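About Us

Zollholm is a small shared workshop in Wuvside. We started in May with one idea: two arms on one rail, packing a school bag with books.
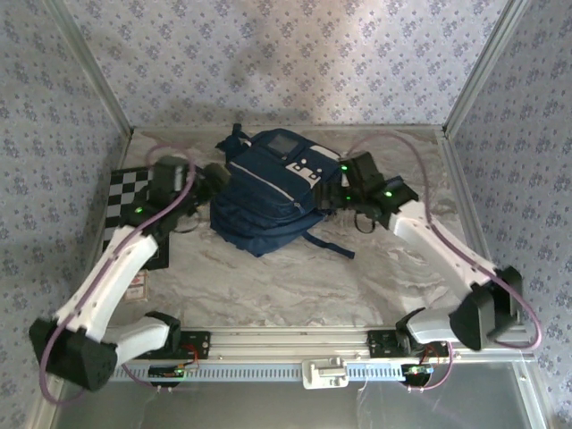 Every member pays the same fee and has a key. Most of us learned wiring in the evenings, from each other, and we are still learning. The parts we make ourselves, and the drawings are free to copy.

We keep a guest book near the door, and we read all of it. 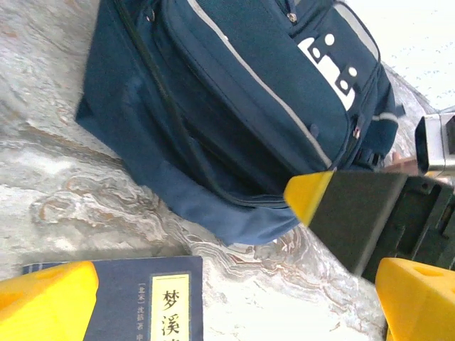 Ertürk wrote there that soft things are much harder than boxes, and asked why we did not begin with boxes. It is a fair question. We wanted a task that people know from home – cloth folds differently each time, and a book must go in straight. 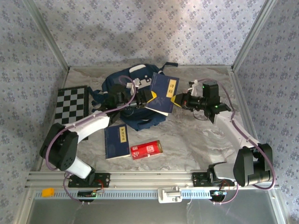

Our control program is called Nerkadine. It runs both arms from one old computer. We write down each attempt, also the bad ones, and the log has now 1122 lines. 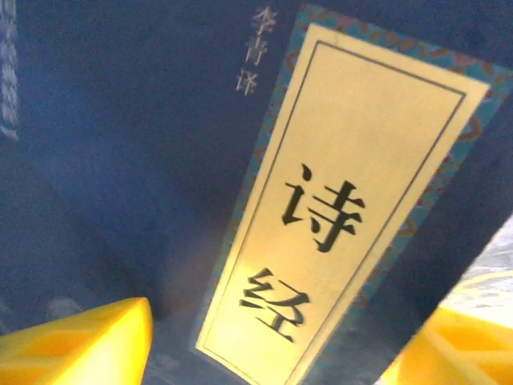

Visit Us

The workshop is open to visitors in the evening. Please write to us before you come – the room is small.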